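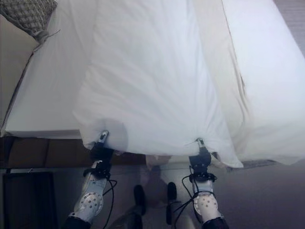

Does it tuck the corners, or does it only pull? I'm asking because my mother-in-law's guesthouse has 60 beds and she'll want to know before she wants to know anything else, including the price. – Réka Kozma

Réka left that under my first short post on the Nanel, and it's such a good question that I've let it set the order for the full review. So, corners first, Réka, and then money, because the money took me a lot longer to get straight than I ever thought it would!

The Nanel is a two-armed robot with legs, sold here through Yeom, and the bed-making part is an extra package you add on top. We had it on trial at Breludton, our little training flat for housekeeping staff, where there's one proper bed and enough floor for people to stand back and have opinions. The package teaches it to pick up the bottom edge of a sheet in two places, lift it, and lay it back over the foot of the bed. It does this slowly and rather sweetly, like somebody handling a tablecloth that belongs to an aunt. It does not tuck. Tucking is listed as a later add-on with no price next to it, and my advice (learned the hard way with a floor scrubber years ago) is to budget as if a thing with no price doesn't exist.

What I liked most was how it handles cloth. I had expected snags, and over the whole trial I found one pulled thread, on an old pillowcase that was on its way out anyway. Plain flat sheets went best. Fitted sheets were hopeless, and the manual says as much on its second page, so I can't complain that they hid it. 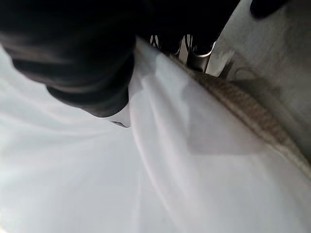 Thick quilts were somewhere in the middle. It could get hold of them, but the weight made it drop one side about as often as I'd have dropped it myself after a long shift, and then one of us had to step in and start it over. If your rooms all have heavy winter bedding I would ask for a trial in February, when it's on the beds, and not in the summer when everything is light and easy.

Now the money. Yeom quoted us a rental of 2,305 dollars a month with the bedding package included, and I remember thinking, well, that's something we could talk about. Then come the bits around it. Delivery and setup was 2,000, paid once. Training for two staff was 3,000, also once, and you really can't skip it, as the person standing by needs to know how to pause the thing and put it back in its starting spot. So the first month comes to 7,305 before a single sheet has been lifted for a paying guest, and I'd want that number in front of the boss on day one, in large print. Spare finger pads are extra too. I never got a firm answer on how long a set lasts, only that it depends on the fabric, and I'm sure it does, but I still have a line in my budget with nothing in it.

You also need to plan for space, and I'd put this ahead of price for a lot of smaller places. It wants clear floor at the foot of the bed. Our flat is generous that way – most hotel rooms I've worked in are not. Take a tape measure to your smallest room before you call anybody. Check the carpet as well, and find out where it will live overnight, who moves it between floors, and whether your elevator takes the travel case (ours did, with a bit of breath-holding).

We had looked at the Sesau before this, which is a fixed unit and cheaper to rent, but it has to be wheeled from bed to bed, and with our doorways that ruled it out. If you have wide corridors and one large dormitory it may suit you better, and I'd happily hear from anyone who has gone that way. 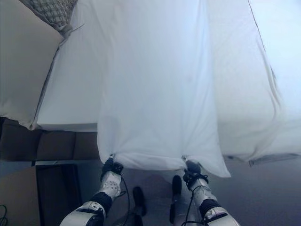 Réka again, after I'd sent her the figures: so for that first month I could pay an extra person and they'd tuck the corners too. Is there any sense in it for a place like ours?

For this year, I don't think there is, and I told her so. A guesthouse lives on quick turnarounds and the Nanel isn't quick. Where I can see it earning its keep is a training center like ours, or a large laundry or care home that wants to learn early and has a bit set aside for learning. We've decided to rent for one more term and share the cost with the college next door, with the contract written so we can hand it back if the tucking add-on doesn't show up. Get that clause if you can. Yeom agreed to it quite cheerfully once we asked, though it wasn't in the first draft.

Three and a half stars from me, and the half is for the gentle hands. I'll update this when I have a price for the finger pads.

Posted February 9, 2026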